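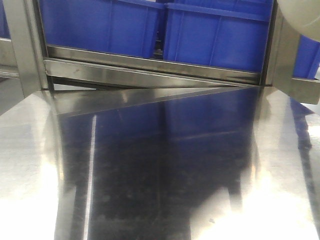 Photo: posted by tenmil_offset, Rutherford cell, fixed camera

Phantom bins in the depth map, polished steel bench

tenmil_offset wrote:
Posting this under perception but it could be planning. The cell picks from blue plastic crates on a stainless shelf behind a stainless bench. The bench is polished and the crates reflect in it as one big dark blue block. The stereo matcher finds the ribs in the reflection and happily triangulates them, so I get a second set of crates below the bench plane. The planner doesn't care about those, but the bin detector does. It proposes a grasp under the bench, the collision check rejects it, and the cycle stalls until the retry timer runs out at 15 seconds.

Stack is the Drullico detector feeding the Prernard planner. Both on stock settings apart from the workspace limits. Has anyone dealt with this in software? I can't change the bench.

kerfcheck wrote:
Clip the cloud at the bench plane. Fit the plane once at calibration, throw away everything more than a small margin below it. Two lines in the preprocessing config.

tenmil_offset wrote:
Already clipped. The cloud is clean. The detector runs on the colour image and only uses depth to place the box afterwards. With the clip on, the false box has no valid depth inside it, so it borrows from the nearest valid pixels. Those are on the front rail, and now I have a phantom crate sitting on the rail. Arguably worse.

lowpass_lou wrote:
That fallback is a parameter. In the Drullico node it's depth_fill, default is nearest. Set it to none and a box without depth gets dropped.

kerfcheck wrote:
Then you also drop real crates whenever the glare takes out the depth. Look at the bright patches on either side of the reflection, lower left and lower right. I wouldn't trust any depth there, and the rail has highlights on it as well.

lowpass_lou wrote:
The glare is on the bench. The real crates are up behind the rail and ribbed enough to match on. I'd take a missed detection over a pick on a phantom any day.

quietgantry wrote:
I'd skip depth for this altogether. Fixed camera, fixed shelf, fixed bench – mask the bench polygon in the image before it reaches the detector. We did this at Asance last July on a washdown line and the false boxes went away.

The polygon needs to stop just short of the seam under the rail. If you mask over the rail you lose the bottom edge of the opening, and Prernard can use that for its approach constraint.

kerfcheck wrote:
A hand-drawn mask is fine until someone bumps the camera mount. Then it's silently wrong. At least a fitted plane can be re-fitted on startup.

quietgantry wrote:
So project the plane into the image and generate the mask from that. Same calibration file, no drawing.

You also have to mask the arm. There's a bit of pale housing in the top right of your picture, over the corner of the right-hand crate. Render it from the joint state and dilate. Otherwise the crate box shrinks as the arm moves in and your grasp centre drifts left.

tenmil_offset wrote:
The drift explains something I'd been blaming on hand-eye calibration. Thanks.

Update, 22 May 2020: projected mask in, arm mask in, depth_fill set to none. Over 60 cycles with no proposals under the bench. Two stalls, both real crates dropped for missing depth, so kerfcheck has a point. I'm going to try a fill limited to pixels inside the shelf opening.

lowpass_lou wrote:
Log the valid depth fraction per box while you're in there. You'll want a threshold later.

kerfcheck wrote:
And re-fit the plane on startup. Please.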